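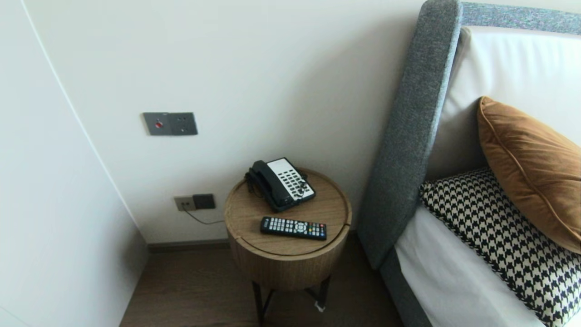 Ngozi Igwe would start with the telephone. Before anyone argues about how fast a machine may move in a guest room, she told the drafting group in Tonville, they should settle what it may touch while the guest is away, and whether the guest has been told.

Her remark changed the order of this chapter. Earlier editions began with speed and force limits, as most standards on service robots do. Those limits matter, and they take up Sections 7.3 and 7.4. But a hotel room differs from a factory cell in one basic way. The space belongs to one person for a night or two, and the machine enters it as a visitor. The rules have to start there.

7.1 What the chapter covers

The chapter deals with mobile robots that carry out light work in furnished rooms: checking, tidying, resetting items to their listed positions, and reporting faults. It does not deal with delivery robots that stop at the door (Chapter 6) or with cleaning machines used only in corridors (Chapter 5).

By the end of the chapter you should be able to write a room entry rule, sort the contents of a room into handling classes, and set up a log that a supervisor can check in a few minutes.

7.2 Handling classes

A bedside table is a good place to begin. A corded telephone and a television remote can share one small round top, with a bed close on one side and outlets on the wall behind. Each calls for a different rule.

Class A items may be picked up and moved. The remote control belongs here. So do cushions, if the site has listed a place for them.

Class B items may be moved only within a set limit. The telephone belongs here. The robot may straighten it on the table, but it may not lift the handset or pull on a cord. A coiled cord can catch on a finger or a wrist joint, and the pull may not register as a fault until the phone is already over the edge.

Class C items may be looked at and reported, but not touched. Outlets, wall switches, indicator buttons and any cable running to the wall are Class C. So is everything the guest has brought in. An item the robot cannot identify is treated as Class C until a person has classed it.

Furniture is classed too. A table whose top may lift off should never be used as a support or pushed sideways by its upper edge. Write this on the room sheet, not in the general rules, because tables vary from one property to the next.

The Drisano trial used these three classes across 318 rooms. Over the trial period the log showed 2,822 entries, of which 1,058 involved at least one Class B item. Reviewers found 5 cases in which a cord had been pulled. All of them happened at tables where the phone stood behind another object, and the arm had reached over the nearer one. The Benavides rule, named after the property that first wrote it down, now reads: clear the front item first, or leave the rear item alone.

Muvano sites follow the same rule and add a second one. The robot returns the front item to its place before it leaves the table, and the log entry stays open until it does.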